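Zinau toilet-brush episodes: README, fault subset

Please read this before training anything on the folder called faults. It holds 77 episodes out of 3274, and they were split off after the gripper began letting go of the brush at moments of its own choosing. The log calls this "grip event". The cleaning rota called it something else.

The task is short: take the brush from its holder, clean the bowl, put the brush back. The seat starts raised.

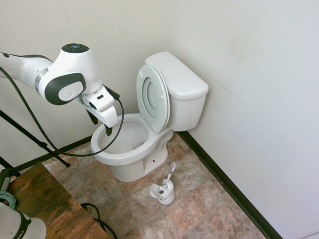 KNOWN FAULTS

Cable snag. The black cable on the arm hangs in a loop, and a low approach can bring it against the rim. The wrist then stalls while the logged joint targets carry on cheerfully without it. 18 episodes are affected, all flagged snag.

Early release. The fingers open mid-scrub. We blamed the Ekance driver for most of October, then found a timeout in our own code – 40 milliseconds, set by us, commented "temporary". Flagged drop.

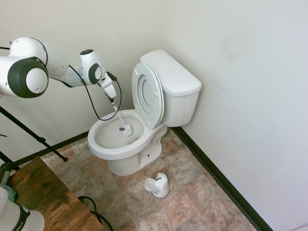 On the Millitz rig, Osei reports, the same timeout also fires after a snag, so some episodes flagged drop probably deserve both labels. We have checked and agree, with regret. Relabelling is under way. Until then, treat the flags as a lower bound and keep a hand near the stop button.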